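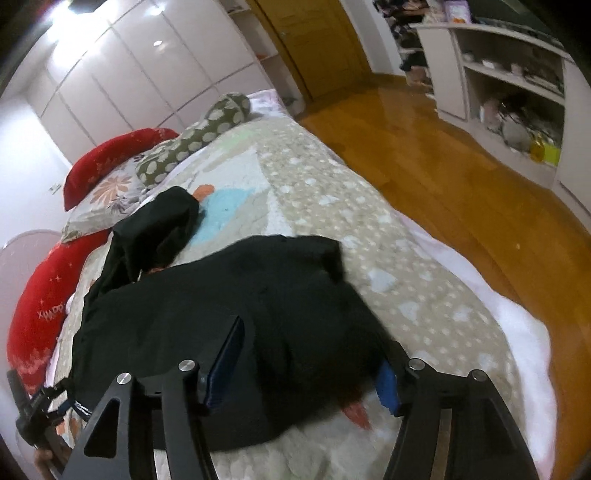 How does a person who sells things for a company get paid?

Many sellers are paid a commission. A commission is a share of the price of each item they sell, worked out as a percentage.

Commission explained
Money Words for ages 9 and up
Last updated 5/8/22

What a percentage does

Per cent means "out of one hundred". If a company called Biltora pays a commission of 9 per cent, the seller receives 9 cents for every dollar the customer spends. The company keeps the other 91 cents. Out of that it pays for making the item, storing it and sending it.

To find the commission, multiply the price by the percentage and divide by 100.

A lunch box costs $40.
40 x 9 = 360
360 ÷ 100 = 3.60
The commission is $3.60.

If the seller's customers spend $600 in May, the same sum gives $54. If they spend nothing in May, the commission for May is zero. A wage is different. A person on an hourly wage is paid for the hours they work, even when no customers come into the shop.

Direct selling

Some companies do not use shops. Their sellers show the goods to people at home, at a market stall or online. The name for this is direct selling. The seller is usually not an employee. They have signed an agreement with the company and run a very small business of their own.

Running a business has costs. A cost is money that goes out. For a direct seller, common costs are:

a starter kit
samples to show people
postage
petrol or bus fares
a monthly fee, if the company charges one

The money left after costs are taken away is called profit. Suppose a seller in the town of Cludness earns $54 in commission and spends $20 on postage and $15 on samples. The costs add up to $35. The profit is $19.

Sometimes the costs are bigger than the commission. The answer is then below zero, and it is called a loss. A seller who earns $54 and has costs of $60 has made a loss of $6.

Buying first and selling later

Not every company pays commission. Grelby lets its sellers buy goods at a lower price, called the wholesale price, and sell them at a higher price, called the retail price. The gap between the two is the margin.

A Grelby water bottle has a wholesale price of $12 and a retail price of $18. The margin is $6. The seller only receives it when a customer buys the bottle. Until then the seller has spent $12 and owns one bottle. Goods that are waiting to be sold are called stock, and a person can own a lot of stock and have very little money.

Being paid for other people's sales

In some companies a seller can invite other people to become sellers. The first seller may then be paid a small part of what the new sellers sell. This is called multi-level marketing.

There are laws about it. A plan where most of the money comes from people paying to join, and very little comes from selling real goods to customers, is called a pyramid scheme. Pyramid schemes are against the law in Australia and in Canada. They run out of new people to join, and the people who joined last usually lose their money.

Keeping a record

A seller writes down every sale and every cost. The record can be a notebook or a computer program. Each line has a date, a short note and an amount:

Order 101, Biwott pencil case, $15.00 in
Postage for order 101, $4.50 out

Keep the receipts with the record - they show that each amount is correct. The seller also uses the record to work out how much tax to pay.

Words used on this page

Commission: a share of the price, paid to the seller
Cost: money that goes out
Margin: retail price minus wholesale price
Profit: the money left after costs
Stock: goods waiting to be sold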